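Mostesa Shared Workshop
Speaker notes: "Two Arms, One Garage Budget"
Posted in April by the Siu build log
Print this page | E-mail this page

We use cookies to remember your settings. By continuing to read you accept this. OK

SLIDE 1. Title. Wait for the door to stop banging. It bangs for the first ten minutes of any Saturday talk at Mostesa, so start anyway.

Hello. I built a pair of robot arms that can, on a good day, do what a toddler does for free. I have slides.

SLIDE 2. Why. I wanted something to clear the bench while I was at work. Siu was going to be a tidy-up machine. Fourteen months in, the bench has never been worse, as most of what is on it is Siu.

SLIDE 3. Money. Put the number up and don't linger. 1316 dollars over my first estimate, which was 2000. Pause for the person in the back who has done the same thing with a boat. The arms came secondhand and were the easy part of the budget. The rest went on power supplies, cable, connectors for the cable, and different connectors when I found out about the first ones.

SLIDE 4. The green parts. People ask why green. It was the spool on the workshop printer. I have since been told it looks deliberate, and I've stopped correcting them.

Say something useful about wall thickness. First wrist mount was too thin and flexed when the gripper closed. Second was thick enough to stop a door. Third is the one on the arms. If you print brackets, test them with the real load hanging off them. I tested mine with a bag of rice, and rice doesn't twist.

SLIDE 5. Cable routing. This will be the slide they photograph, so go slowly. A cable that is the right length with the arm at rest is the wrong length everywhere else. Leave a big loop over the wrist. It looks sloppy. My neat version lasted one evening and took a connector with it. Tie it where it won't saw against an edge, then run the wrist through its full turn (270 degrees on my setup) by hand, power off, before you believe any of it.

SLIDE 6. Software. Keep to two minutes. Zirno is my own control program, named after a typo. It does three things: it records me moving the arms, it plays that back, and it stops when I hit the big button. The third feature was written second and should have been written first.

If asked about learning: yes, later, maybe. If asked again: coffee is at the back.

SLIDE 7. The can and the cup. Leave this one up while you talk.
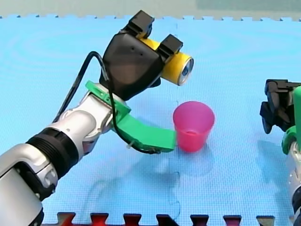 Siu Build Log, No. 14, p. 7

Left arm has the yellow can sideways in its fingers, pink cup standing on the mat, right arm off to the side with nothing to hold. I know how it feels.

Points to make:

The can is round and smooth, so the grip force matters more than the aim. Too little and it rolls in the fingers. Too much and you own a different shape of can.

The green paddle reaches out nearly to the cup. Draw attention to it, since it is the bit I forget. My path planning knew all about the gripper and had never heard of the paddle. Model everything that sticks out.

Foam mat: best purchase of the project. Dropped things land softly, and so does my opinion of myself. It does have seams, so don't stand a cup right on one and then blame your calibration. I blamed mine for a week.

SLIDE 8. What's next. Getting the two arms to hand things to each other. The working name for this stage is Wiltular, which sounds like a skin condition and has been about as pleasant. Don't promise a date. You promised one last time and they wrote it down.

SLIDE 9. Questions. Likely ones: can it fold laundry (no), can it make coffee (no), is it safe (stand over there).

Remember to unplug the projector before the arms. They share a strip.

Sign up for our newsletter and never miss a build night. Enter your e-mail address. Unsubscribe at any time.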